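Do we need another booking app?

14 shares | 3 comments

Anyone who has tried to get a desk at Cirkham on a busy morning will know the present system has its faults. You book by email, the email goes to a shared inbox, and by the time somebody answers you are already sitting in the corridor with your laptop on your knees. So I understand why people cheered when the office announced that from October we would be moving to Plirero, which lets you pick a desk from your phone.

I have now sat through the demonstration and read the leaflet twice, and I would like to put in a word for being a bit careful.

The leaflet says that desk sharing "frees up space". Free for what? We gave up the second floor in spring on the grounds that half the desks stood unused. Anyone could see they were unused in the school holidays, when the figures were collected. They were a good deal fuller in term time. Ruth Rengifo asked about this at the demonstration and was told the figures would be "looked at again in due course". She is still waiting.

Then there is the price. Plirero costs us £2,090 for the first year. The second year is not mentioned in the leaflet or on the slides, and when I asked I was given a web address which led to a form asking for my phone number. I remember Kirnico, the messaging system that was going to put an end to meetings. It lasted two years. We had more meetings, several of them on the subject of Kirnico.
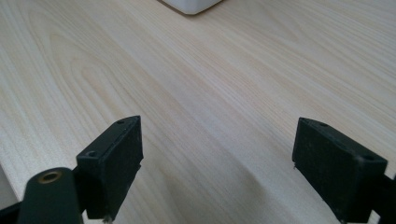

Cirkham Staff Association, Workspace Group

My main worry is the 30-minute rule. If you have not checked in within 30 minutes of your start time, the desk goes back into the pool and somebody else can take it. That sounds fair until your bus is late, or you stop on the way in to help a visitor who can't find the lift. The people on the early shift in the post room have no trouble with it. Those who drop children at school before work will lose their desks every time the traffic is bad, and I can't see that the people who wrote the rule have ever done a school run.

Yaryna Chornovol takes a kinder view. She used Plirero at her last job and says that after the first few weeks everybody ignored the check-in and sat where they liked. I don't find that as cheering as she does. If we are all going to sit where we like, we could do that now and keep the money.

What would I do? Put a paper sheet by the door for the 12 desks nearest the kitchen, which are the only ones people really argue over, and leave the rest first come, first served. The Zhuravel building has done it this way for years and I have yet to hear a complaint from over there, apart from one about the pen.

The trial starts at 8.30am on the first working day of the month, whatever any of us think. Please write down what goes wrong, with the time and the desk, and send it to the group. "It was rubbish" is no use to us when we come to argue about the renewal. If it goes well, write that down too and I will print it.

Like (9) | 3 comments | Share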